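Forum > Bras et manipulation > Téléopération / démonstrations

Sujet : Rangement de porte-clés en bimanuel, combien de démos ?

kedmont_fab
Salut, je débute en téléop deux bras. Tâche : étiquettes porte-clés en plastique posées en vrac, à mettre dans un bac. 66 démos faites ce mois-ci, la politique attrape bien mais hésite dès que deux clés se touchent. J'en refais ou je change de méthode ?

Tidetti
Refais-en. 66 c'est rien pour du bimanuel. Et varie les positions de départ, sinon il apprend ta table par coeur.

grarnow
pas d'accord. Si les 66 sont sales t'en auras 200 de sales. Regarde d'abord tes trajectoires, surtout les reprises. Tu gardes les essais où tu rates la prise ?

kedmont_fab
Oui je garde tout. Fallait pas ?

grarnow
ça dépend. Raté + correction propre = utile. Raté + 12 secondes à tourner autour de la clé = poubelle

Tidetti
Bof. Moi je garde tout aussi et ça passe. Faut juste du volume.

woo_js
Question bête, pourquoi pas guider les bras à la main directement ? Plus simple que des leaders non ?

kedmont_fab
Essayé au début. Un bras ça va, deux en même temps j'y arrive pas, et mes mains passent devant la caméra. En téléop au moins l'image est propre.

woo_js
ok vu. Jong-dae Sung chez nous fait à la main mais qu'avec un seul bras, et il rejoue la trajectoire ensuite pour enregistrer la vidéo sans lui. Ca marche pas mal, c'est juste long

grarnow
Le rejeu sur des petits objets j'y crois pas trop. La clé bouge de 2 mm et ta pince ferme à côté.

woo_js
2 mm ça passe si tu prends par le plastique. Par la clé non, là je te suis

Tidetti
Kedmont t'as une photo du poste ? On parle dans le vide là

kedmont_fab
Voilà, pris en pleine session.
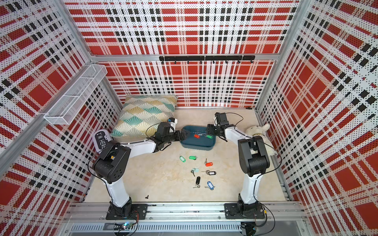

Donc mon ordre c'est : bras gauche pour ce qui est à gauche, bras droit pour le reste, et je prends toujours par l'étiquette. Sauf que j'ai pas toujours respecté, surtout vers la fin, fatigué. Je pense que ça vient de là l'hésitation.

grarnow
Ben oui. Deux stratégies mélangées dans les démos, il fait la moyenne et il plante entre les deux. Et ton fond à carreaux rouges et noirs, il change ou c'est toujours le même ?

kedmont_fab
toujours le même pour l'instant

Tidetti
Alors change le aussi. Murs très chargés, avec une étiquette rouge et des noires dans le tas, ça doit pas aider.

grarnow
Une chose à la fois sinon il saura pas ce qui a marché. D'abord l'ordre des prises, le fond après.

Tidetti
Perte de temps, autant tout refaire d'un coup

kedmont_fab
Je vais faire comme grarnow pour commencer. Tri ce soir, je vire celles où j'ai croisé les bras, puis une nouvelle série en pauses courtes. Vous faites combien d'affilée max ?

woo_js
9 et je m'arrête. Après je fais n'importe quoi

Tidetti
jamais compté lol. Poste les courbes quand t'as relancé l'entrainement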